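Can a machine do the laundry yet?

By Leonie Wyss

Members keep asking us the same thing at open evenings: when will a robot do my washing? It comes up more than any question about factories. So in April we spent a morning at Rescombe, where Peninah Obura and her team try out household robots on everyday chores, and then we called a laundry that has been buying machines for years.

The short answer is that parts of the job can be done, slowly, in a room set up for it. The whole job, from the bedroom floor to the drawer, can't.

Obura splits laundry into small steps and keeps a separate score for each one. Getting hold of a basket is near the top of her list. A basket is stiff, it has a rim, and it keeps its shape when you lift it. Of the last 400 tries at picking up a basket, the robot failed on 15. Most of those were cases where the basket had been left against a wall and the hand had no room to get over the edge.

Clothes are another matter. A T-shirt never lies the same way twice. The robot has to work out which part is the collar and which is a sleeve, and a dark shirt makes that harder, with the folds all running together. Then there is the arm itself. Cloth hangs off it, gets in the way of the cameras, and catches on the joints. 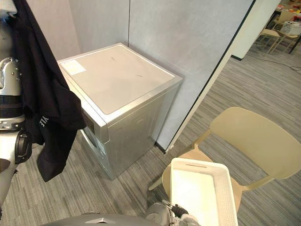 Laundry practice at Rescombe: one hand on the basket rim, a black T-shirt over the other arm, and the washing machine behind.

"People see a robot holding a shirt and think the hard part is over," Obura said. "Holding it is easy. Putting it where you want it, all of it, with no sleeve hanging out of the door, is what we work on most days."

Her test for loading is simple. The robot starts with a basket of five items, and the clock stops when everything is in the drum and the door is shut. The best run so far took 41 minutes. A person does it in less time than it takes to read this paragraph. Obura doesn't expect the robot to match that, and she doesn't think it has to. If you are out at work, she says, it makes little difference whether loading takes one minute or twenty. What matters is that you don't come home to find a sock jammed in the door seal and the machine never started.

Siobhán Brennan works on the same team and looks after the things that go wrong. Her list includes pockets with coins in them, bras, fitted sheets, and anything that has been turned inside out. She has stopped testing fitted sheets for now.

On the shop floor the picture is different. Burgi Rainer runs the finishing line at Nägeli, a linen service in Starneck that washes for hotels. Machines there have washed, dried, pressed and folded flat sheets for a long time, with people feeding the corners in at one end. Sheets are all one size and there are thousands of them, so a machine built for that one task pays for itself. Rainer looked at a two-armed robot last year for sorting mixed loads and decided to wait.

"It could do towels," she said. "It could not tell me a towel from a bath mat when they were wet and balled up. My staff do that by feel without looking."

She would look again if the price came down and if the hands got better at feeling what they hold. Obura gave almost the same answer when we asked what she would like to see improved first — better touch in the fingertips, ahead of faster arms.

The team's next round of tests at Rescombe adds unloading. Wet clothes are heavier and cling to each other and to the drum, and Brennan expects the scores to drop before they rise. We plan to go back in the fall and report on how it went.

Azadeh Kazemi is collecting questions for that visit. If there is a chore you would like us to ask about, send it to her through the newsletter desk. Ironing has been suggested many times already.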